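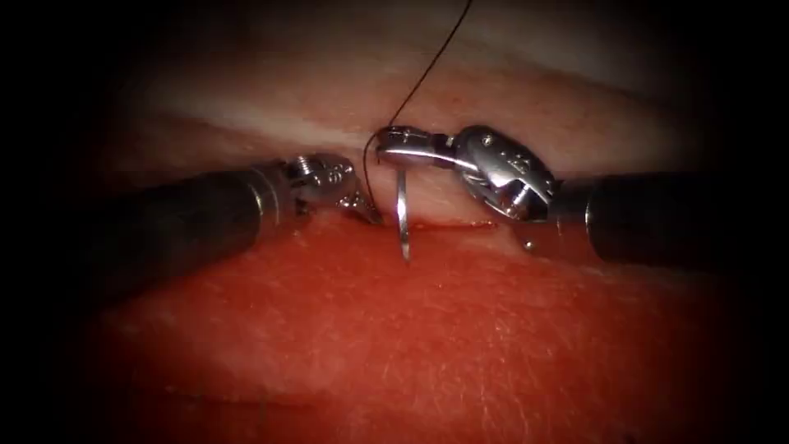 How do you stop the edges tearing on a suture practice pad?

Asked Tuesday, December 30, 2025

Hi all, hoping somebody here has been through this. I've been practising stitching at home since the start of December, on a layered pad I bought from Kitdale, and I've got to the point where I can close a short cut and it looks fairly decent from across the room. Up close it's another story! Every third or fourth stitch rips through the top layer when I pull the thread snug, and then I've got a little notch where a nice neat hole ought to be. I'm using a curved needle and black thread, and I go in 2 mm from the edge. Is the pad rubbish or is it me?

3 answers

Answer 1 (accepted) - 14 votes

Bit of both, I'd guess. 2 mm is stingy on those softer pads, so try going in a bit further back and see if the tearing stops. The other thing is your needle angle. Start with the point at a right angle to the surface, then roll your wrist and let the curve do the work. If you push it straight across (I did this for weeks) you drag a slot through the top layer before you've even touched the thread. Hold the needle a bit past halfway back from the point, not right at the end where the thread joins, or it'll twist in the jaws. And only pull until the two edges meet. They should be touching, no tighter than that.

Answer 2 - 3 votes

Which Kitdale one is it? I had the thin one and it was hopeless, swapped to a Fogh and it's lasted much better. Also keep your loose thread out of the way of the needle - mine used to catch on everything.

Answer 3 - 0 votes

just use a banana

Comment from the asker: Moved back to 3 mm and slowed down on the wrist, and I've done a whole row with one tear. Thank you!! It's the thin pad, by the way.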